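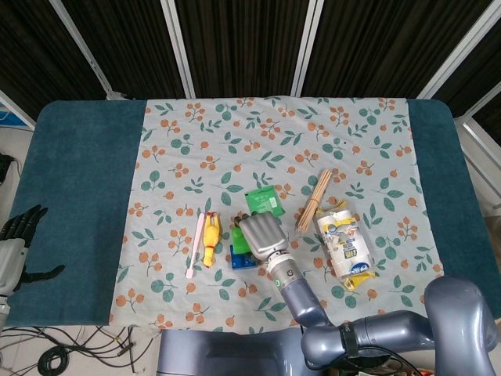
Right hand over the green block, Pedthorpe bench.

Datasets / Workplace automation

# Mendlow Mixed Items

1227 recordings of a two-armed robot handling small goods on a cloth-covered table. Version of April 2026.

Mendlow's pitch is that packers will be "freed for better work". At Pedthorpe, 23 of them now reset tables between runs, at the old rate of pay. We have left out the success score until someone agrees what counts as a success.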